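Subject: Re: [home-automation] Can any of them do the dishes yet?
From: Jarmila Paulík
Date: 2022-02-12

A member in Britwood wrote:

> My mother is 91 and lives alone. I keep seeing videos of
> arms folding shirts and loading racks. Is any of that close
> to something I could put in her kitchen, or should I stop
> waiting and pay for a helper?

Pay for the helper. I have worked with arms on kitchen tasks since September, first at Remilska and now on the Musel project, and I would not plan anyone's care on one.

Picking up a single light thing from a flat table is mostly a solved job. Our bowl task went 105 tries with 19 misses, most of them from closing on the rim at a bad angle. Pans are worse. The long handle throws the weight off to one side, and a lid can slide as soon as the pan tips.

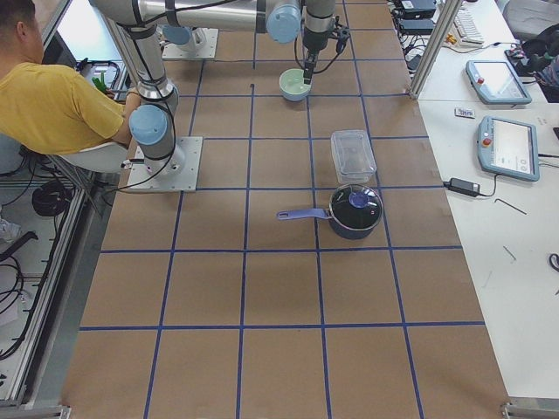 How long before an arm can clear a table by itself?

Several years for a table it has never seen, in my opinion. For one fixed table with the same few dishes, it can be done now if you accept slow work and somebody close by to stop it.

Time is the other problem. One bowl moved from one square to another takes us 33 seconds on a good run. A person does it without putting down the phone.

Cords are what I would ask any seller about. A bowl keeps its shape when you grip it. A toaster drags its cord along, the cord lies differently each time, and the plug catches on things. We have not got a plug into a wall outlet once without help. For your mother, a plain reaching tool will do more good this year than any arm.

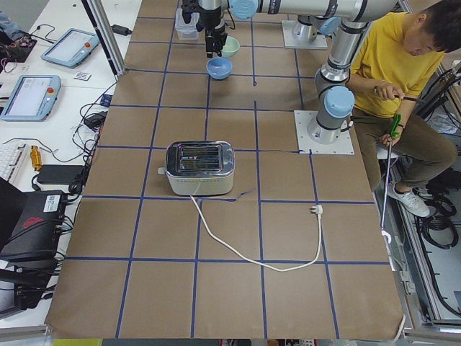
What I would buy today

A robot vacuum, if her floors are clear and there are no loose rugs. A kettle that shuts itself off. The Duangkaew list archive has a long thread on medicine dispensers, and message 191 has the setup notes.

If you do try an arm at home, ask to see it run on her own dishes, in her own kitchen, with the lights the way she keeps them.

Jarmila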